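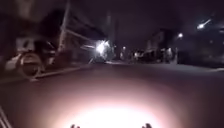
Darnier Access Lane Guide | Page 20

3.4 After-dark check of the paved surface

Carry out this check once the lane has been swept and all permanent lighting has been connected. Start at least one hour after sunset. Daylight checks of joints, drains and falls are covered in Section 2 and are not repeated.

You will need:
Hand lamp with wide beam
Straightedge
Chalk
Record sheet 1093
Lane plan marked with curb lines and pole positions

CAUTION: Close the lane to moving traffic before starting. Parked vehicles may stay in place if the curb beside them can be reached on foot. Do not stand between a parked vehicle and the curb.

1. Stand at the entry end, facing along the lane. Let your eyes adjust for five minutes before switching on the hand lamp.

2. Aim the lamp at the pavement a short distance in front of your feet. The lit area will be brightest close in and will fade to dark pavement at both sides. The view at the head of the page shows a pool of this kind, with no markings, cracks or debris visible inside it.

3. Lower the lamp until the beam grazes the surface. Raised edges and loose grit throw shadows at this angle that are lost when the beam comes from above. Chalk any defect.

4. Lay the straightedge across each chalked defect and record the gap on sheet 1093. Defects of 3 mm or less are recorded only. Anything larger is passed to the Moynihan site office for repair.

5. Move forward by one lamp pool and repeat steps 2 to 4. Overlap each pool with the last one. Do not rely on the outer part of the pool, where the surface is too dim to judge.

NOTE: A washed-out patch at the center of the pool hides fine cracks. Reduce the lamp output or hold the lamp farther away until surface texture can be seen across the whole patch.

3.5 Curb line

1. Walk the curb from the entry end to the turning area with the hand lamp switched off.

2. Confirm that the top edge can be followed by eye under the permanent lighting alone. A pale curb should read as a continuous line against the pavement. Mark any length that disappears on the lane plan.

3. Check the curb beside each parked vehicle from both directions. The wheels and lower body can screen the curb from one side.

4. Where the curb cannot be followed, clean it first and check again. If it is still lost, apply Likex edge paint (order code 3499) in two coats as described in Section 5.

3.6 Glare

1. Return to the entry end and look along the lane at normal standing height, then crouched.

2. Note any source that sits low in the view and dazzles. In the view on this page, one such source glares just above the level of the pavement, near the center.

3. Trace each source on the lane plan. If it belongs to the lane lighting, tilt or shield the fitting. If it stands outside the lane, record it and take no further action.

4. Repeat the curb check in 3.5 for any length that lies in line with the source.

CAUTION: Do not shield a fitting that lights a step, ramp or crossing without written approval.

Return completed sheets to Fergal Dunne, Patach yard office. Keep one copy with the lane plan.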